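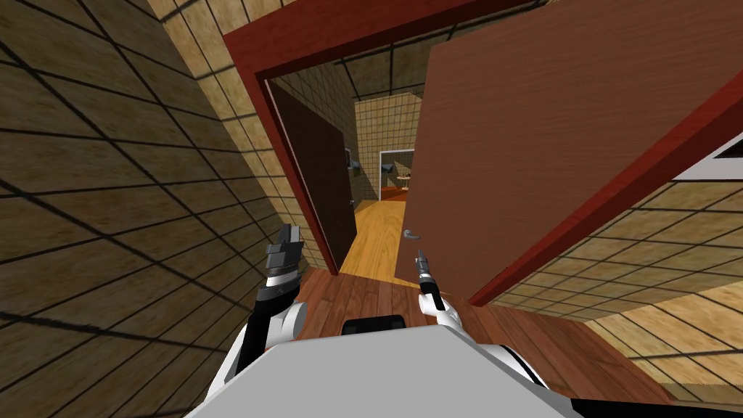 Search this site Advanced search Go

4.2 Doors and passages

Doors are the dullest of household chores and among the hardest to hand over to a machine. A robot that can fold a towel is of little use if it can't get from the bedroom to the linen cupboard. We therefore gave doors a section of their own and ran the trials in simulation, using the Zemar house model, before any work on a real floor.

The robot has two arms on a broad, flat-topped body. It must face the doorway, find the handle, work it, move the door and drive through without striking the frame. We scored each of these stages separately. A run counted as complete only when the body was through and both arms were clear of the door.

We compared 2 controllers over 828 runs. The first, Clustano, plans the whole movement before the robot sets off. The second, Kauppinen, plans a short stretch at a time and looks again. The start position was shifted slightly between runs and the door was set at different angles, from shut to fully open.

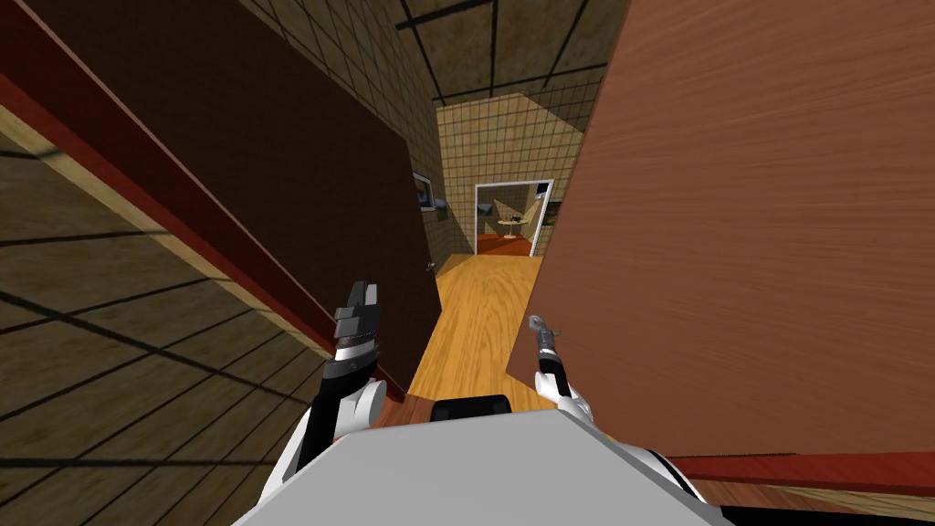
Figure 7. Simulated hallway passage between two door panels, seen from the robot, with the far room ahead.

Passages of this sort were harder than we had expected. Both arms stay in front of the body, and the robot is wide enough that a small error in heading brings one gripper up against a door. Kauppinen completed 68 per cent of all runs. Clustano did worse, mostly in runs where the door had been left part open and the plan was out of date by the time the robot got there. Turning on the spot in the doorway accounted for many of the collisions under both controllers.

Handles raised a separate problem. A lever has to be approached from a sensible side, and the fingers need room to close. From far off the handle takes up very little of the camera view – at close range it can slip out of view altogether while the arm is still moving.

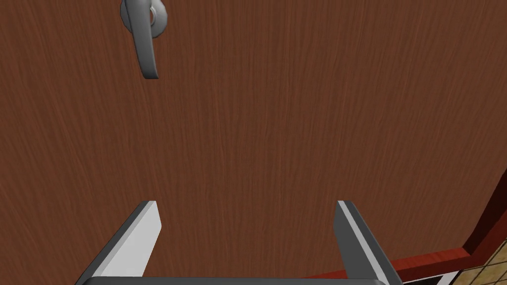

We tried holding the last known handle position in memory for the final part of the reach. This helped Kauppinen and made no clear difference to Clustano. We haven't tested round knobs, sprung doors or doors with a stiff latch, all of which are common in older homes. Nor does the simulated wood scratch, so a run that scrapes the door by a hair may look better on paper than it would to the person who owns the door.

Our answer for this chore is "not yet". The Wisance trial homes will have thresholds, rugs and people coming the other way, and we would not leave either controller alone in them.

Comments (3)

Solène Gautier
Were the 828 runs split evenly between the controllers? I couldn't find it in the text or the tables.

hallway_hal
My mum uses a walking frame and has the same trouble with half-open doors. Would like to see the sprung ones tested, they're the worst.

P. in Leeds
Is the house model available to download anywhere? The link in section 3 is dead for me.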